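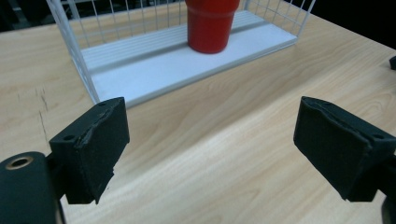
Re: cup in basket – how many more do we need?

July 2022
by Karlijn Goossens

Search this list Go Advanced

Hi all,

quick one before I run. We're at 221 demos for the cup task, all with the hand-held gripper. Siebe went through them and threw out 12, mostly starts where the fingers were half closed already. Please start WIDE open, both fingers clear of everything, then go.

Pieter Boersma wrote:
> Are we still only doing the red cup in the white wire basket? Zuler
> set had the basket square to the table every time and the policy fell
> apart as soon as we turned it. Also my pads are getting ragged along
> the top, does that matter for training?

Yes, red cup, white basket, but turn the basket between takes. Angled is good. Far side of the table is good too, we have hardly any of those. Cup upright for now – tipped over is a seperate task, don't mix them in the same folder.

Pads: the foam on mine is peeling on both fingers as well. I'd keep going and swap them all at the same time, otherwise half the set looks different from the other half. Karthikeyan has 2 spare pairs at Hirkdale, ask him.

Still to do: roughly 17 takes with the cup close to the back wires. Slow down near the wires pls, the fast ones are a blur and the tracking drops out.

Upload to Temeo, not the old share. Koen can you check teh timestamps when they're in?

Karlijn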